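cetetti-replay

Planner checks and episode tooling for the two-arm tabletop cells. README and data card, kept in one file so that they go out of date together.

Last edited 22 Apr 2025 by Wojciech Kaczorowski

What it is

A command line tool and a small Python library. It reads recorded episodes, replays them against the planner, and tells you where the two disagree. It also writes the episode index that the training jobs read. It does not train anything and it does not drive the arms. Older notes say it does both. Those notes were written for the March demo and describe a plan that was dropped.

What it claims, and how far to believe it

The collision check reports a clean pass on all 300 episodes in the released split. I would not lean on that. The check uses a capsule model for each arm link and a flat plane for the table. Anything standing on the table is missing from the model unless somebody adds it to scene.yaml by hand, and people mostly don't. A clean pass means the arms did not hit each other or the plane. It says nothing about bottles, bins or trays.

The grasp label is worse. It is set to true when the gripper stops closing before its travel limit. A finger jammed against the wall of a tub does the same thing. Itzel Manríquez went through a batch by eye and found enough of these that we renamed the field from grasp_success to grasp_stall. If your code still looks for the old name it will fail, and it should.
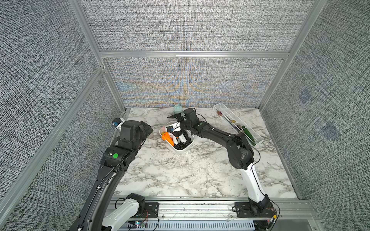

Felham Manipulation Software Group | Tooling and Data

The tub full of black cables is the setup that gives the perception side the most trouble. The segmenter was tuned on separate objects with clear edges, and a tangle has none. It tends to return one large blob with the orange tools merged into it. The clear acrylic organizer is hard in another way: depth drops out on the walls, and whatever lies inside gets a mask with holes in it. Spyros Gkikas has a branch that fills the holes from the color image. It looks better in the viewer. Whether it picks better has not been measured, so it stays off by default.

Patterned surfaces matter too. A marbled tabletop produces false edges along the dark veins, and the plane fit is slower to settle than on a plain sheet. Run the calibration twice if the residual looks odd.

Install

Python 3, on Linux. Other systems may work and we don't test them.

pip install -e .
cetetti-replay doctor

The doctor command checks that the config parses and that the episode folder is readable. It does not check that your calibration is any good.

Common commands

cetetti-replay index ./episodes
cetetti-replay check ./episodes --scene scene.yaml
cetetti-replay view ./episodes --arm left

Episode contents

joints: position and commanded position for both arms
gripper: opening and motor current
rgb: one fixed view of the workspace
notes: free text from the operator, often blank

There are no force readings. Motor current is a poor stand-in and we wish people would stop plotting it as newtons.

Known problems

Timestamps come from 2 clocks. The index step lines them up using the first joint movement, and if an operator nudges an arm before recording starts, the offset is wrong for the whole episode. The tool won't warn you.

Cables on the arms are not modeled. The planner will happily choose an elbow pose that a real cable would not like.

Exports to the Tăng format lose the operator notes. Kovalov exports keep them but shorten long ones without saying so.

The left and right labels follow the fixed camera view. One early converter used the operator's side instead. Check before mixing sources.

Please don't use this for

Safety sign-off of any kind. Comparing two policies on grasp_stall alone. Any paper table where the word "success" sits above a number that came out of this tool.

Questions and fixes

Sigita Vītola looks after the index code, Kane Goodwin the viewer. Bug reports need the episode folder and the scene.yaml you used. Reports with only a screenshot of the viewer get closed.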